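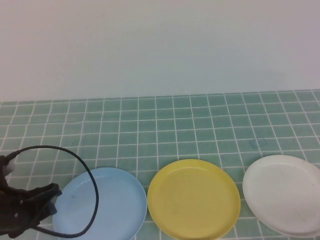
Blue, yellow and white plates on the club's tiled table, with the gripper at the left.

I was told to ask for Ilse Seidel and to wear shoes I didn't mind standing in. Both good tips! The Traltasness robotics club meets upstairs, and by the time I'd found the right door Ilse was already halfway through telling two teenagers why their code kept stopping.

She's been running the club since February, and this term's project is one they call Etim. The idea is that you tell the arm a colour and it picks up the right plate and puts it on a stack. I said that sounded quite easy. She laughed at me – kindly, I think.

"Everyone says that! Plates are horrible. They're wide and they're shallow, and if you come in a tiny bit too high you close on nothing at all. A mug would be a holiday."

Nkechi Ogbonna, who is 16 and writes most of the gripping code, was a bit more blunt about it. "I hated the plates for weeks. Then I worked out I was going for the middle, like an idiot, when all you've got to hold on to is the rim. So now we go in from the side."

And the cable? I'd been staring at it, because it makes a great big loop over the blue plate and I couldn't see how anyone works round it.

"We argue about the cable more than anything," Nkechi said. "If you tie it back too tight the wrist can't turn. If you leave it long, well, you can see. Ilse wants it clipped further up and I want a shorter one."

"She'll probably win," said Ilse.

They keep a log of every attempt, in a proper paper notebook (I was very pleased about this). The last full run was 60 tries and 47 of them ended with the right plate on the stack. I asked what happened with the others and got a long answer about the yellow one, which Nkechi reckons she could talk about all night.

The team is taking Etim to the Prellora student contest on July 11, 2026, where they'll get two goes at the table and no practice beforehand. Is she nervous?

"Not about the arm," Nkechi said. "I'm nervous about the talk. You have to stand up and explain it to judges, and I go really fast."

Ilse has her practising it on the younger ones, who apparently ask much harder questions than any judge would. One of them wanted to know if it could do soup bowls. Nkechi has started looking into it.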